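Oct 9, 2025

Notes on a season of picking up cloth

I've been collecting demonstrations for Plirklow since May. Plirklow is a small project that wants a two-armed robot to tidy soft things in ordinary homes, and my part is to go into homes with the hand-held gripper and do the tidying myself while it records. I write these posts mostly so I can find my own notes again. The last one was about drawers. This one is about cloth.

The target for the cloth set was 300 episodes. An episode is one start-to-finish handling of one item: pick it up, do the thing, put it down, let go. I have 156 that passed review. I recorded more than that, but the ones that failed don't count toward anything and I've stopped keeping track of them.

The task sheet for cloth has three jobs on it. The first is moving a folded item from one surface to another without it coming undone. The second is picking up something that has been dropped in a heap and laying it out flat enough to see its edges. The third is folding in half, once. I thought the third would be the hard one and the first would be quick. I had that backward.

Folding in half is slow but you can see what you're doing. You take a corner, you bring it over, you set it down. If the corner slips, you take it again, and the reviewers are fine with that as long as you carry on and finish. Plirklow wants the recoveries. A model that has only seen clean folds has no idea what to do when the corner gets away from it.

Carrying something already folded is different. The gripper closes at one place and everything else hangs from that place. If you pinch only the top layer, the inner layers slide out on the way. If you pinch too deep, the whole thing bunches around the fingers and lands as a lump. You have to come in at the folded edge, take all the layers together, and keep the item low the whole way across. With your own hand you'd slide your palm under and never think about it. There is no palm on the gripper.

It gets worse when there are two fabrics folded together, one inside the other. The outer one behaves and the inner one doesn't, or the other way around. I've found it best to go for the inner piece and let the outer one drape over. The outer one then hangs down at the side and looks untidy, but it comes along.
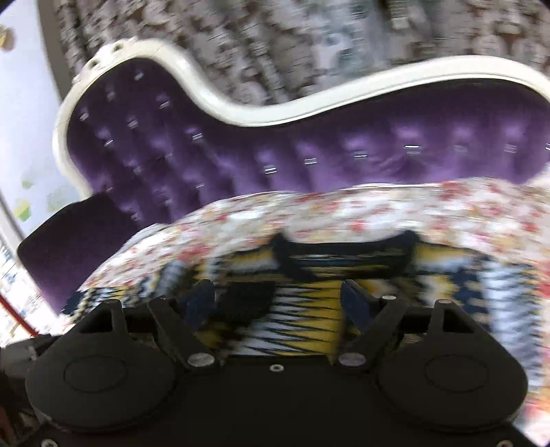 How fast should you move the gripper when carrying cloth?

Slower than you would with your bare hand, and at a steady pace from pickup to release. Cloth keeps swinging after the gripper stops, so a quick carry usually ends with a pause while you wait for it to settle, and the model learns the pause along with everything else.

I had to be told that more than once. My early episodes were fast because I wanted to get through the list. When I watched them back, the middle of each one was a smear. You could see the start and you could see the end, and between them was a stretch where the pattern on the fabric turned into bands. Some blur is allowed. The guidelines say the fingers and the place where they hold the cloth should be readable for most of the episode, and the background can do what it likes. I now go over the first few recordings in each home before I do any more, which would have saved me a lot of repeats in the spring.

Patterns matter more than I expected. Plain cloth gives the tracking very little to hold on to, especially when it fills most of the view. Prints are better. Small prints are good when you're moving slowly and bad when you're not. Big, high-contrast prints hold up either way. I used to bring a bag of my own plain towels because they were easy to wash and looked professional. I've stopped bringing them. I ask people to lend me whatever they have, and what they have is nearly always patterned.

Furniture matters too. A lot of my carries start or end on a seat, and seats vary a great deal. Leather and vinyl let the cloth slide, so the gripper can push a folded edge a few inches before it catches. Velvet grabs the underside and holds it. On velvet you can lower an item, open the fingers, and back straight out, and it stays where you left it. The trouble comes when you want to pick it up again, because the bottom layer stays put and the top layers come away. Button-tufted backs are their own problem if you're working close to them. A finger tip can find its way into a dip and stop there, and then you have an episode about getting unstuck.

I was asked to get more variety in furniture, and I've done what I can. You can't really choose. People who sign up have the sofas they have. I did put in a request to the person who books the visits at Yimer, who handle the homes side for Plirklow, asking for fewer gray sectionals. The next few homes had no gray sectionals in them, so either somebody read it or I got lucky.

A few practical things, in no order.

Start with the fingers open and in view. I lost a whole batch in May because I was starting with the gripper already touching the cloth. There was no approach in the recording, and the approach is half of what they want.

Don't help with your other hand. It's very tempting when a layer slips. If your free hand comes in, that episode is finished, and you may as well put the cloth down and begin again. I keep my free hand in my pocket.

Tilt is fine. I used to fight to keep everything level and my wrist hurt by noon. The review notes came back saying level made no difference to them, and that a natural angle was better because it matched the way the arm would end up reaching. My wrist has been fine since.

Check the screws at the base of the fingers at the start of the day. On mine the left one works loose. When it does, the finger gets a little play in it and the pinch is weaker on that side, and you don't notice until thin fabric starts slipping. I carry the right driver for it in my jacket now. The spare I was sent by Wornix didn't fit, which I mentioned, and they sent another one that did.

Say what you're doing before you start, in the same words each time. The labels are written by other people who weren't in the room. "Carry folded cloth, seat to table" is enough. When I got bored and varied the wording, I got a message asking whether "shift" and "carry" were separate tasks.

Leave the room as it is. This was the hardest habit for me to build. When I first went out I cleared every surface before recording, out of politeness as much as anything. The data came back marked as too clean. The robot is supposed to work in places where there are papers on the wall and things piled in the corner, so the corner should have things piled in it. I move anything breakable and anything private, with permission, and leave the rest.

On the number. At 156 I'm a little past halfway, and the plan had me finished by now. Part of that is travel. Kinditthorpe, where a good share of the homes are, is a long drive for me, and if the first hour goes to charging and calibration then there isn't much day left. Part of it is the slow carries. And part of it is that I redid most of the first month when the rules on approach changed. I'd still prefer to be behind with episodes I can stand behind than have a full set somebody has to throw out.

I did get to see a little of what it's for. Plirklow sent a clip of the arm trying the first job, trained on a portion of the cloth set from all the collectors. It made 2 attempts. On the first one it took the top layer only, and the item opened up halfway across. On the second it came in lower, at the fold, waited a moment, and closed. The carry was slow and there was an odd hitch in the middle. I'm fairly sure I know where the hitch came from. I pause at about that point when I'm shifting my feet around a coffee table, and I've been doing it for months without noticing. I asked whether I should stop. They said to do some with and some without.

So that's the plan for the next stretch. More carries, some from a standing start with my feet planted. More heaps, which I've been avoiding because they take so long to reset. The review team also wants items that are heavier at one end, such as a robe with a belt still in the loops or a pillowcase with something left inside. I've tried the robe. The belt drags behind and catches on the front of the seat, and I have one good episode of it so far.

I'm also changing how I reset between episodes. Up to now I've folded the cloth the same neat way each time, and it shows. Every fold is on the same side. From the next visit on I'm going to let whoever lives there do the folding if they're willing, and take what I get.

The drawer post still has an error in it about the handle heights. I'll fix that when I have the sheet in front of me.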